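How to fact-check a period drama and still be allowed to watch it with other people

Posted 2019-01-13

Every costume drama has somebody on the sofa saying "they didn't have those". In my house it's me. After a difficult evening with the first episode of Flenavthorpe, in which a Tudor steward eats what is plainly a baked potato, I was asked to find a system or find another room. What follows is the system. It works for any series with a ruff in it.

You will need: the programme, a notebook, a pencil, a library card and a closed mouth.

Step one: watch the whole episode first

All of it, including the bit with the horse. Don't pause. Most complaints made in the opening scene get answered by the third, and you'll look less of a fool if you've kept them to yourself. I had a very good speech ready about the heroine's loose hair, and then it turned out to be her wedding day, when loose hair is perfectly respectable.
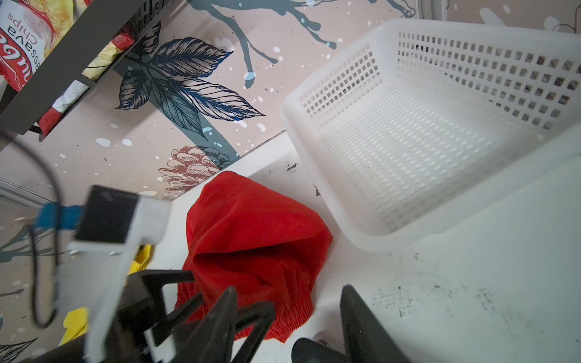 One reader objects that waiting is no good, that by the closing titles she has forgotten everything except the potato, and that she now writes down a single word per grievance in the dark and deciphers it the next morning. Fair enough. Use a soft pencil and don't sigh while you do it.

Step two: sort your grievances

Rule the page into columns. I use 4:

Wrong date. Potatoes, zips, a palace that hadn't been built yet.
Wrong person. Two cousins squashed into one, or an aunt who was dead by then.
Wrong mood. Everyone is terribly modern about marriage.
I just don't like it.

Be strict about the last column. Mine is usually the longest, and it doesn't need looking up, so you've saved yourself an evening.

Step three: pick 2 and look them up properly

Only the ones you would still care about next week. Start with the notes at the back of a decent biography and follow them to whatever letter or account book they came from. Many household accounts and state papers have been printed, and a big library will have them on a shelf that doesn't get much traffic. Spelling is a free-for-all, so try the surname every way you can think of, then try it as spelled by someone with a cold.

Don't use the episode guide on Torkico as evidence. It's written to go with the programme and will agree with it. The same goes for fan pages that cite one another in a ring.
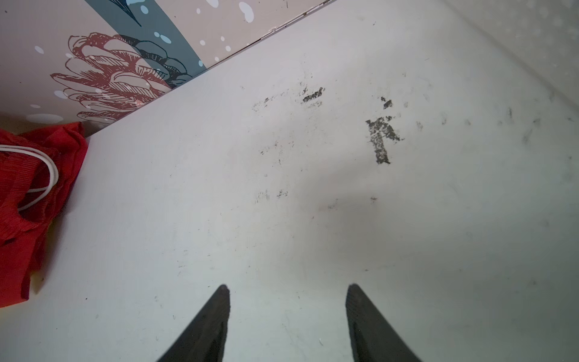

Step four: ask why they changed it

Suppose you were right and the ambassador did arrive in April, a good while after the scene in which he is stabbed. The writers may well have known. A budget pays for so many ambassadors, and the second half needs a stabbing. Write the likely reason beside the error. It's a calming exercise, and now and then it's more interesting than the error was.

Step five: write it up short

My first write-up of Flenavthorpe ran to 2335 words, a good many of them on buttons. Cut yours until it can be read in about 20 minutes less than the episode takes to watch. Say what the programme showed, what the record says and where you found it, with the page number. Leave out the word "laughable".

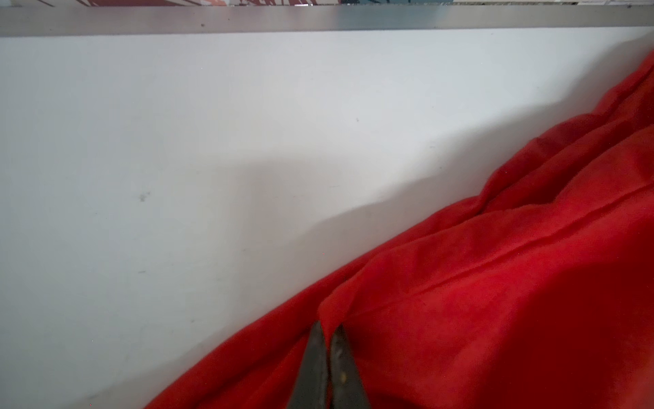 White surface, with a narrow metal strip along the top.

If somebody asks

You may now answer questions from the sofa, provided they are put to you directly. "Is that real?" counts. A raised eyebrow doesn't, and neither does silence, however inviting. Keep it to one sentence, and give the dog its biscuit while you're up.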